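Brush pot

A brush pot is a small upright container for storing brushes with the handle down and the bristles up. The type is used for writing and painting brushes and, on dressing tables, for makeup brushes. Common materials are wood, bamboo, glass and glazed pottery.

Most pots are cylindrical and open at the top. A narrow pot holds only a few brushes, which lean against the rim — wider ones are sometimes part-filled with beads or sand to keep the handles apart.

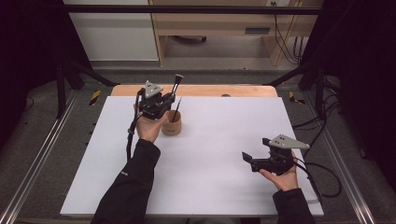

A small wooden cup with a thin dark brush in it, and a makeup brush beside it

Washed brushes are usually dried flat before they go back in the pot, as water running down into the handle can loosen the glue. Wooden pots are wiped out with a dry cloth.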